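Packing room: what the trial means for the people on it

Since June the packing room at Sellstead has had the Plistard grippers on trial, and the weekly update from upstairs has been cheerful about them every single time. I have worked the divider bench for most of my time here, so I read those updates closely. I am less cheerful.

The pitch from Ziltetti, who are selling us the system, was that people would stop doing the dull part of the job. Fitting dividers into parts bins is dull, I grant that. We do 642 bins on a full shift. But the dull part is also where you sit down, talk to the person across from you, and give your back a rest between pallet runs. Take it away and what is left is the pallet runs.

Elikem Antwi put this to management at the last shift meeting and was told that roles would "evolve." He asked into what. The answer was a training course that takes 2 days and has no pay grade attached to it. Brynhildur Mikkelsen has asked for the grade in writing and is still waiting.

Then there is the teaching. For now the grippers are worked by hand, by us, so that the machines can learn from how we do it. Apolline Texier has logged 127 sessions, on top of her normal bench work. The supplier wants 3000 from the site. I would like to know who owns all that, and whether the people whose hands it came from get anything beyond a coffee voucher.

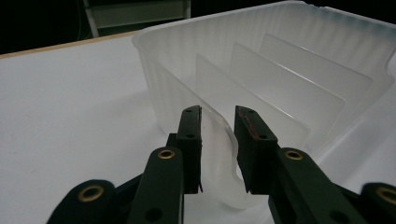
My own doubts are about the dividers more than the bins. A bin stays where you put it. The sheet is thin and floppy, and between two flat black fingers it bends into an S before it gets anywhere near its row. With your bare hands you flatten that out without thinking. Mogens Bisgaard says the software will learn to do the same, and he may be right, but he also said that about the label printer.

The trial is up for review before the summer break. Anyone who has used the grippers can send comments to Brynhildur, and you can leave your name off.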